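How to Score a Baseball Game by Hand

A paper scorecard lets you rebuild a whole game from one sheet, pitch changes included. The system below is the one used in the Brilstead adult league, and it will work for any level of play. You need a pencil with a good eraser, a blank card, and the lineups.

Before the first pitch

Write the visiting team on one card and the home team on the other. List the batters in order down the left side, with uniform number, last name and position. Leave a blank line under each name for substitutes. Put the starting pitchers in the box at the bottom.

Every fielder has a number, and it has nothing to do with the number on the uniform:

1 - pitcher
2 - catcher
3 - first base
4 - second base
5 - third base
6 - shortstop
7 - left field
8 - center field
9 - right field

People mix up 5 and 6 for the first few games. Write the list in the margin until you stop needing it.

Recording outs

A ground ball to short, thrown to first, is 6-3. A fly ball caught by the center fielder is F8. A line drive to third is L5. A strikeout swinging is K, and a strikeout looking is a backward K. Put a small circled 1, 2 or 3 in the corner of the square to show which out it was.

For a double play, write every fielder who touched the ball, in order. Short to second to first is 6-4-3. The runner who was forced gets 6-4 in his own square, and the batter gets 6-4-3 with DP beside it.

Recording hits and runners

Each square has a small diamond in it. Start at the bottom right corner of the diamond and draw a line along each base the batter reaches. Write 1B, 2B, 3B or HR next to it. A walk is BB and a hit batter is HBP.

When a later play moves the runner, extend the line in that runner's own square and write the uniform number of the batter who moved him. A stolen base is SB, a wild pitch is WP, a passed ball is PB. When he scores, fill in the diamond.
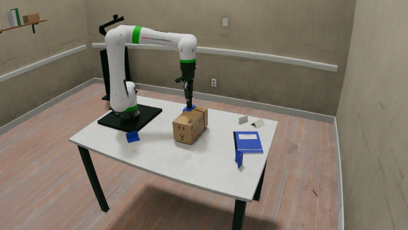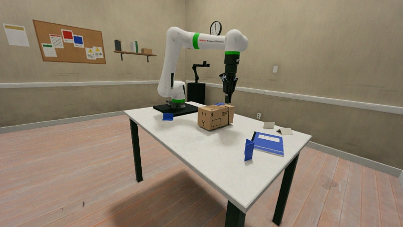
What do I do when a team bats around?

Use the next column for the rest of the inning. Cross out that column's inning number, write the current one over it, and renumber every column to the right.

Pitching changes

Draw a heavy line across the top of the square of the first batter the new pitcher faces. Add his name to the pitching box. Any runners already on base belong to the old pitcher, so if one of them scores, the run is charged to the man who left.

In one July game between Dremton and Bastlow, the starter came out with two on and one out. Both runners scored on a double. The reliever gave up the hit, but both runs went on the starter's line.

If you want a pitch count, keep it in a separate grid on the back. Use a tally mark for each pitch and total them at the end of each half inning. A starter who finishes at 103 should be easy to check: add the inning totals, then count the tallies again.

Checking the card

At the end of the game, the card should balance. For each team, add at-bats, walks, hit batters, sacrifices and any times a batter reached on interference. That total should equal the team's runs, plus runners left on base, plus the other team's putouts. If one side says 42 and the other says 41, look first for a missed walk or a runner who was never marked out.

For a batting average, divide hits by at-bats. Walks, hit batters and sacrifices are not at-bats. A player with three hits in 10 at-bats is hitting .300.

Keep finished cards flat in a folder, with the final score written on the outside edge - pencil smears when the sheets rub together.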